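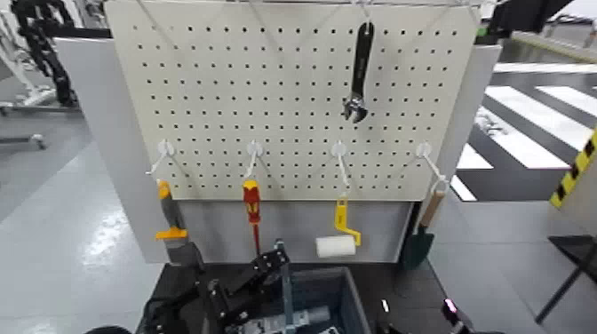 Hand tools on the pegboard at our Sarnstead site, with the bin and gripper in front.

About > Who we are > What we do

Search this site Enter keywords Go

Mundis collects examples that robots learn from. Our customers are building systems meant to pick up, hang, sort and put away ordinary things, and those systems need to be shown the work many times before they can do any of it. We do the showing.

The company was started by Yaroslav Ostapchuk and Daryna Lytvynenko, who met while working at a packaging plant. Yaroslav looks after the machines and the floor. Daryna runs the operator program and decides what gets recorded and what gets thrown out.

We have six robot stations in Sarnstead. At each one a trained operator guides the robot through a task from start to finish, and the cameras and joint readings are saved together as one example. Then the tools are moved to different hooks and the task is done again. A normal shift at one station gives us 155 usable examples. Shifts start at 7:30 a.m.

The tools are the kind you would find in a garage: wrenches, screwdrivers, putty knives, paint rollers, trowels. They differ in weight and balance, and they hang differently. A trowel on a loop of cord swings when it is touched, and a wrench on a hook mostly stays put. Our tool library now holds 339 items, all labelled and weighed.

Every example is checked by a second person before it goes out. Dropped tools are kept and marked as drops, as several customers have asked for them. Recordings with missing camera data are deleted.

Our two longest-running projects are Vasylenko, which covers hanging and unhanging tools, and Ito, which covers packing mixed items into bins. Both are still adding tasks.

New operators train for 10 days beside an experienced one. No background in robotics is needed. Steady hands and patience with repeated work matter more. We next take on operators in December, and applications go to Daryna through the contact page.

14 shares | 3 comments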